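Notes, Flurside library talk, preserving citrus. Ecaterina Matei

Start 7 pm. Water on the table? Ask.

1. Hello
Who I am, quick. Grew up with jars on every windowsill. Not a chef. Handout at the back, 172 printed last time and ran out, so share.

2. Why salt
Oldest trick going. Salt pulls juice out, juice plus salt does the keeping. Peel goes soft, bitterness drops off. Pass the 3 jars round NOW so they get back before questions. Lids stay on!!

3. Picking fruit
Heavy for its size. Thin peel if you can get it. Scrub anyway, even the unwaxed ones. Marks on the skin, most people throw those out, no need. Press near the stem, if it gives and feels mushy leave it. February is best for price round here. Mention the Kurklow market, the stall by the gate, he sells by the crate.

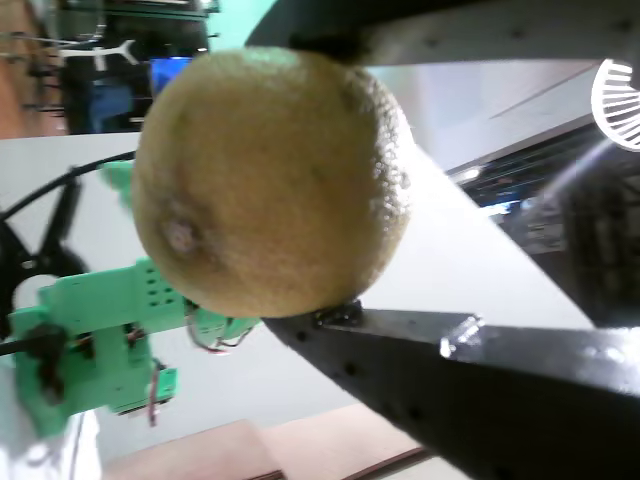

4. The method
Quarter them but leave the base joined. Pack salt in the cuts. Push down hard in the jar, harder than you think. Top up with juice til covered. Five weeks somewhere cool, turn the jar when you remeber.
Someone will ask about oil on top. Say: I don't, my aunt did, both fine.

5. Using them
Rinse first! Scrape out the middle, use the peel. Beans, roast chicken, chopped in butter. Tell the Sima soup story if theres time, skip if past 7:40.

6. Questions
Likely ones: white film, can I use limes (yes), cutting down salt (no, not by much). Jar size, mine hold about 8 small ones.
Thank Toleck for the jars. Sign-up sheet for the marmalade evening by the door.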